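Assunto: Re: [bancada-manip] garras e câmera de cabeça, o que fica e o que volta
De: Nandini Kurian
Para: lista bancada-manip

Oi gente,

respondendo entre uma reunião e outra, desculpem a ordem. Florencia, sua mensagem vai citada aqui e eu respondo embaixo, senão me perco.

Florencia Troncoso escreveu:
> Nandini, lista,
>
> preciso fechar com a Gunum até quarta-feira quais garras devolvemos e quais
> ficam. O empréstimo do par de dedos Goma já foi estendido uma vez e não quero
> pedir de novo sem ter o que mostrar.
>
> Minhas dúvidas:
>
> 1. A Goma aguenta objeto rígido de canto vivo ou é só para coisa mole? Da
> última vez que perguntei a resposta foi "depende", e com isso eu não
> escrevo pedido de compra.
>
> 2. O controlador Pullanel: o atraso que vocês reclamaram em setembro é dele
> ou do nosso barramento? Se for nosso, não vou brigar com fornecedor.
>
> 3. Câmera de cabeça. Suporte Văduva ou a tiara antiga? A tiara já está paga.
> O Văduva custa dinheiro. Preciso de um argumento que não seja "é mais
> confortável".
>
> 4. Alguém tem a lista de objetos do teste? A planilha que está no servidor
> tem duas abas com o mesmo nome e conteúdo diferente.
>
> 5. As demonstrações com a mão nua servem para alguma coisa na comparação das
> garras ou são outra linha de trabalho? Pergunto porque as horas estão
> caindo no mesmo centro de custo.
>
> Se puderem responder por número eu agradeço.
>
> Florencia

Por número então.

1. Goma com objeto rígido

Aguenta, com uma condição. O dedo macio abraça bem quando a pega é na face. Quando pega na quina, o dedo dobra para o lado errado e a peça gira na mão. Aconteceu com a caixa de lenços, com o estojo e com a caixinha de grampos, nessa ordem de gravidade. Com caneca e novelo nenhum problema, mas isso vocês já sabiam.

Baixar a força piora. Subir a força melhora até um ponto e depois marca o objeto. A capa da caixa de lenços tem um filete metálico fino nas bordas e o dedo escorrega nele — não é falta de força, é falta de atrito mesmo. Tentei com a ponta texturizada, ficou melhor, não ficou bom.

A paralela antiga abre 93 mm. Para a caixa no comprido esquece, no sentido estreito entra justo e qualquer erro de orientação bate na quina. Com dois braços, um de cada lado, dá para fazer com qualquer uma das duas, e aí a paralela perde a única desculpa que tinha (a abertura) e ganha em repetibilidade. Quem for defender a Goma defenda por objeto mole, que é onde ela ganha fácil.

Para o pedido de compra eu escreveria: Goma sim, um par, ponta texturizada. Paralela continua no outro banco. Não devolver as duas.

2. Pullanel

É dele. Medimos 172 ms entre comando e início de movimento com o nosso barramento e depois ligando direto, sem nada no meio, deu a mesma coisa. Então pode brigar com o fornecedor, tem o meu apoio.

Agora, justiça seja feita: é um atraso constante. Com atraso constante a gente compensa e vive. O que me incomoda mais é o firmware que reinicia os ganhos quando a fonte cai, sem avisar. Perdi uma manhã achando que a garra tinha folga. Não tinha, estava com o ganho de fábrica. Se alguem for usar, confira os ganhos antes de cada sessão, está no LEIAME, linha de cima, em maiúsculas, porque fui eu que escrevi e eu estava brava.

Não testei a versão nova do firmware. Quem testar avisa aqui.

3. Câmera de cabeça

Aqui tenho argumento e não é conforto (se bem que é mais confortável, sim).

Com a tiara a câmera fica alta e um pouco para a frente, e quando a pessoa baixa a cabeça para encaixar alguma coisa ela desce junto. Resultado: antebraço e manga ocupando um pedaço enorme, objeto meio fora. O Văduva tem a articulação mais atrás, a inclinação se trava com parafuso e fica onde você deixou. Dá para ver as duas mãos inteiras no objeto e ainda sobra mesa atrás para o localizador se achar.

Os dois rodando a 30 quadros por segundo, mesma lente, mesma exposição travada. Deixei a exposição travada de propósito porque a parede clara e o tampo branco enganam o automático: ele escurece tudo e aí mão e manga viram uma mancha só. Se alguém gravou com automático ligado, separe esses arquivos, por favor, não misture.

Outra coisa que pesa: referência fixa. Gravei nas baias porque as plaquinhas numeradas no trilho da divisória servem de conferência barata da pose da cabeça. Com a tiara elas somem do campo toda hora. Com o ajuste que quero manter aparecem a 215 e a 216 com o objeto ainda no centro:
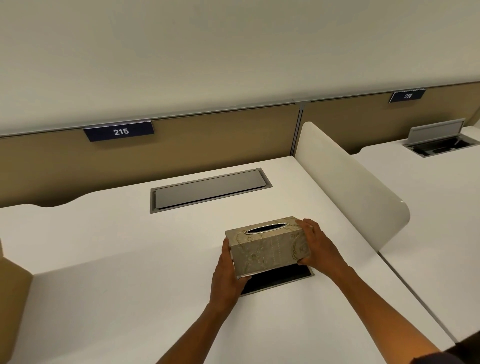
4. Lista de objetos

A aba certa é a segunda. A primeira é de uma versão em que a gente ainda tinha as garrafas. Vou apagar a primeira hoje à tarde, se alguém for contra grite antes das 16h.

Mudanças em relação ao que estava circulando:

- saíram as garrafas (molham, e o pessoal do banco de trás reclamou com razão)
- entrou a caixa de lenços com capa rígida, vazia
- entrou o novelo
- o estojo fica, mas só o de zíper
- a caixinha de grampos fica como caso difícil, não conta na média

Sobre a caixa de lenços, cuidado com duas coisas. O aro em volta da abertura de cima é cromado e dá reflexo na câmera de punho, a profundidade ali vira lixo. Não use aquela borda como ponto de pega nem como marca. E o desenho da capa, aquelas folhagens com as tiras pontilhadas, é repetitivo o bastante para confundir o casamento de pontos: duas vezes o rastreador jurou que a caixa tinha andado e ela estava parada. Pegue as quinas.

Também: as caixas de passagem de cabos embutidas no tampo. Tem que anotar se a tampa está aberta ou fechada em cada sessão, na baia em que se grava e na vizinha também. Tampa levantada muda o contorno e o segmentador chama de objeto. Aberta embaixo do ponto de apoio é pior, o fundo escuro come a borda da caixa na máscara. Eu quero as duas condições no conjunto, só quero saber qual é qual. Coluna nova na planilha, "tampa", valores A ou F. Nada de "meio aberta", gente.

5. Mão nua

Servem. Explico rápido porque já vi que isso vai virar discussão de centro de custo.

A mão nua me dá duas informações que as garras não dão: onde a pessoa escolhe pegar quando ninguém manda, e quanto ela inclina o objeto antes de encostar na mesa. Na caixa de lenços, que é o caso que mais gravei, quase sempre é uma mão em cada ponta e uma borda levantada antes da outra. Aí eu programo os dois braços com essa mesma inclinação e comparo Goma e paralela fazendo a mesma coisa, em vez de cada uma com a estratégia que o operador inventou na hora. Antes a gente comparava operador, não garra.

São 348 episódios aproveitáveis, contando só o Văduva com exposição travada. Os da tiara estão em outra pasta, não joguei fora, mas não entram.

Então Florencia: mesmo centro de custo, sim. Se precisar de um parágrafo formal eu escrevo, mas me cobre porque essa semana está impossível.

Coisas que ficaram de fora da sua lista e que eu queria resolver

Câmera de punho. Ninguém comparou direito. Eu usei a que estava montada e pronto. Com a Goma ela fica baixa e o dedo direito tampa um canto da vista. Girar o suporte resolve mas aí o cabo fica torcido e solta depois de algumas horas. Quem tiver cabo em L, me diga onde comprou.

Bateria do gravador. Dura quase 30 minutos com o Văduva e as duas câmeras ligadas, no papel era bem mais. Não é defeito do suporte, é o gravador que está velho. Troquem entre sessões e não no meio, o relógio dele se perde quando desliga e depois o alinhamento com o punho tem que ser feito no olho. Já fiz no olho uma vez. Não faço mais.

Luvas. Pediram para gravar com luva fina para esconder a pele e facilitar a segmentação. Fiz um teste curto, o pessoal pega diferente com luva, aperta mais. Eu não gravaria com luva. Se alguem discordar, ótimo, mas grava separado e dá nome na pasta.

Ganhos da paralela. Os valores que estou usando não são os do wiki. Os do wiki são de antes da troca da mola. Atualizo quando conseguir senha de novo, a minha expirou — quem administra aquilo agora?

Resumo para o seu pedido à Gunum, pode colar:

Goma: fica um par, com ponta texturizada. O segundo par volta.
Pullanel: fica, com reclamação formal do atraso e do reset de ganhos.
Văduva: comprar um. A tiara fica de reserva.
Câmera de punho: em aberto.

Os números por objeto estão na planilha, aba segunda (ou única, depois das 16h). Falta preencher a coluna do estojo para a paralela, faço amanhã cedo se o banco estiver livre. Se alguém já reservou me fala que eu troco.

Correndo aqui,
Nandini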